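Trandura Student Manipulation Project

The Trandura Student Manipulation Project, usually shortened to Trandura, is a student robotics project in which undergraduates record everyday handling tasks with hand-held grippers and use the recordings to train a robot arm. It grew out of an elective taught by Geeta Tripathi and is open to students from any department, although most members come from mechanical engineering and computer science.

History

The elective originally ended with a line-following contest. Tripathi dropped the contest after several terms in which teams handed in nearly the same vehicle, and replaced it with a shared manipulation project. The first group had 17 students and a single working gripper, so recording was done in shifts. Henrique Morais, then a graduate assistant, wrote the first version of the session guide. Bradley Ellwood took over the workshop side the following January and redesigned the finger mounts after repeated cracking at the screw holes.

The project held its first public demonstration on July 29, 2022. The arm completed the cup task but failed the drawer task, which was later removed from the list.

Organization

Members work in two groups. The hardware group, known as Carvalho, builds and repairs the grippers and casts the soft finger pads. The software group, known as Clultov, handles calibration, checks the recordings and trains the models. New members spend their first weeks in Carvalho regardless of background - a rule that has been argued over more than once and is still in place.

Equipment

The gripper has two rigid black fingers with soft, translucent orange pads on the inner side. Each finger carries a square printed marker, which lets the software estimate how far the gripper is open. A fisheye camera on the tool records the fingers and the work area together. Lourenço Bragança's notes on pad casting, covering mold release and curing times, are kept with the session guide.

Tasks

Tasks are chosen from a list called the Drerkier set, named after the student house where it was drafted. It consists mainly of kitchen and bathroom objects. The toothbrush is among the harder items, as the handle is narrow and tends to rotate between the pads. Students are asked to grip it by the handle and keep the head upright before moving on to placement.

A recording is rejected if the object is dropped or if a marker is hidden for too long. Rodrigo Teixeira maintains the list and decides when a task is retired.

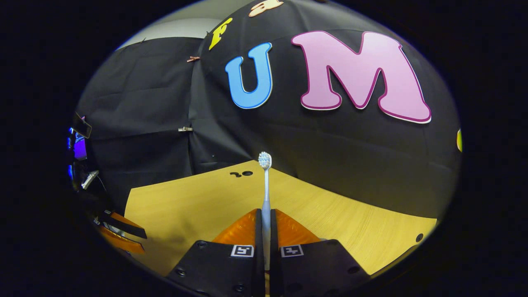 Retired tasks stay in the archive with their original numbering, and recordings made under older versions of the guide are stored separately from current ones.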